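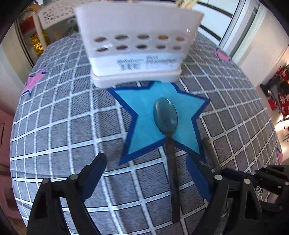
桌布是铺设于桌面的片状纺织品或涂层材料，用于隔离台面与餐具，兼有吸液、降噪和装饰作用。按基材可分为机织布、针织布、无纺布和涂层布四类，其中机织布以棉、亚麻及涤棉混纺为主。家用桌布的图案以几何格纹最为常见，灰底白线方格便是一种，方格之上可另配浅蓝色、深蓝边的五角星，星形的面积足以平放一把匙。格纹的线距没有统一规定，同一厂家的不同批次之间也可能存在差异。

结构与材料

机织桌布多采用平纹、斜纹或缎纹组织。平纹交织点密，布面挺括，折痕较明显；缎纹浮线长，光泽较好，但易被餐具尖端勾丝。大提花织物可在织造时形成花纹，正反两面的纹样通常互为反色。涂层桌布以织物或无纺布为底，表面覆聚氯乙烯、聚氨酯或丙烯酸树脂，可直接擦拭，不宜高温熨烫。

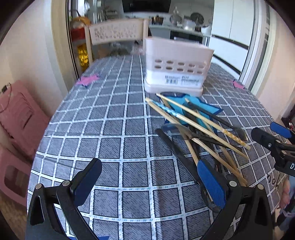
底布的单位面积质量决定垂感。过轻的桌布在空调出风口附近容易掀动，需在四角加坠或使用桌夹；过重的桌布洗涤时吸水量大，脱水不充分会在折叠处留下水渍。Canside纺织厂早期的产品目录收有356种桌布，按底布质量分为轻、中、重三档，目录中的中档品数量最多。

尺寸与垂幅

桌布尺寸由台面尺寸加两侧垂幅得出。垂幅指布边自台面边缘下垂的长度，日常用餐多取十五至二十五厘米，正式宴席可加长至接近座面。方桌与长桌使用矩形布；圆桌可使用圆形布，也可使用方形布，后者四角下垂较长，裁剪损耗较低。计算用料时应计入缩水率和卷边宽度，未经预缩的棉麻织物须另留余量。

历史

欧洲中世纪的宴席已使用白色亚麻桌布，布面折痕的整齐程度被视为管理水平的标志。机械织机普及后，桌布的生产逐渐集中于工厂。Lustport一度是区域性的亚麻集散地，港口登记簿某年十二月记有2,982匹待运布料，用途栏注明“台用”者为506匹。Niltesberg则以染色格布为主，其格纹由色纱织成，不经印花，洗涤后线条边缘仍较清晰。Laing商行后来将两地产品统一编号，编号首位表示底布，次位表示纹样，这一方法沿用至该商行歇业。
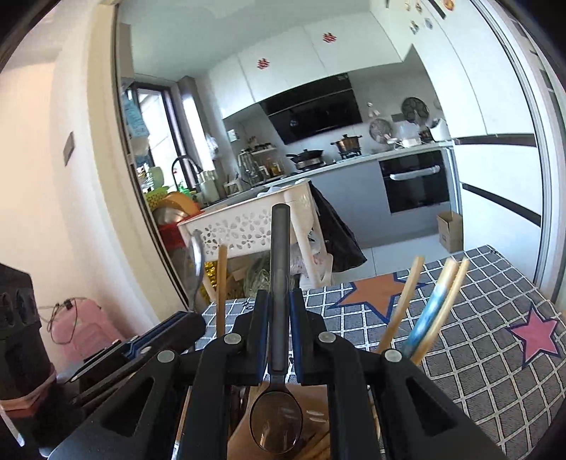
印花与色牢度

桌布印花常用圆网、平网和数码喷墨三种工艺。圆网印花适合连续重复的格线；平网印花适合较大的定位图案；数码喷墨制版成本低，适用于小批量生产。深色轮廓线与浅色填充相邻时，对版误差会形成露底或叠色，设计稿一般在轮廓线下预留重叠量。

色牢度检验通常包括耐洗、耐摩擦和耐汗渍等项目，餐用桌布还可加测对醋、油和茶渍的反应。湿摩擦牢度一般低于干摩擦牢度，深蓝与深红两色尤为明显。

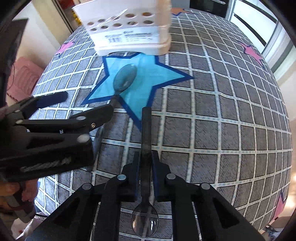 首次使用前宜单独洗涤一次，以除去浆料和浮色。油渍应先以中性洗涤剂局部处理，再整体水洗；蛋白类污渍忌用热水。亚麻织物在半干时熨烫效果较好，收纳时以卷筒代替折叠可减少折痕。

参见：餐巾、桌旗、餐垫、色织布

分类：家用纺织品 | 餐桌用品 | 织物
分享 29　评论 0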